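How to hand over the picking bench without losing your mind (or your fruit)

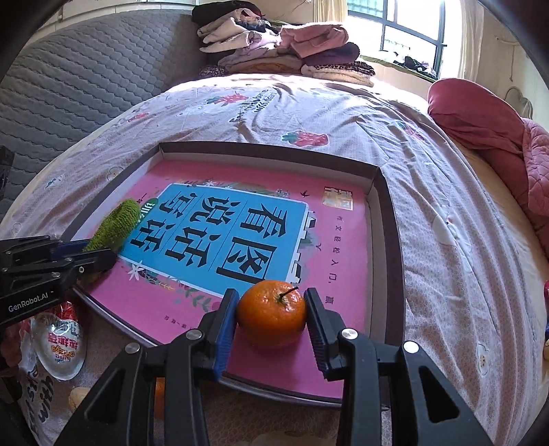 Closing on a mandarin: pads on either side, stem up and out of the way.

When Midtbø brought in the grippers, the packers were told their jobs would become "more interesting". Mine now consists of teaching soft objects to a machine. If you've been given the same promotion, start with these steps.

1. Pick one soft thing and one firm thing. Fruit is good, and so is knitting. Leave the mugs for April.

2. Put them on something shallow with a rim. Mandarins roll, and the floor at Midtbø slopes towards the loading door.

3. Bring the jaws in level with the widest part of the fruit. Close until the pads touch, then stop. Åsmund Engebretsen carried on closing and had to wash his shirt.

4. Lift, hold for four seconds, put down. Do it again. We were asked for 335 good lifts per person and it took me nearly 13 shifts — the brochure said two.

5. Write down the bad ones too. Helge Rønning left his out, and the Stulivum line spent a morning squashing plums with great confidence.

6. Agree your breaks before you start. The old bench stopped when we did. The new one doesn't, and the rota still hasn't noticed.

Log sheets go in the tray by the Grimon printer, name at the top.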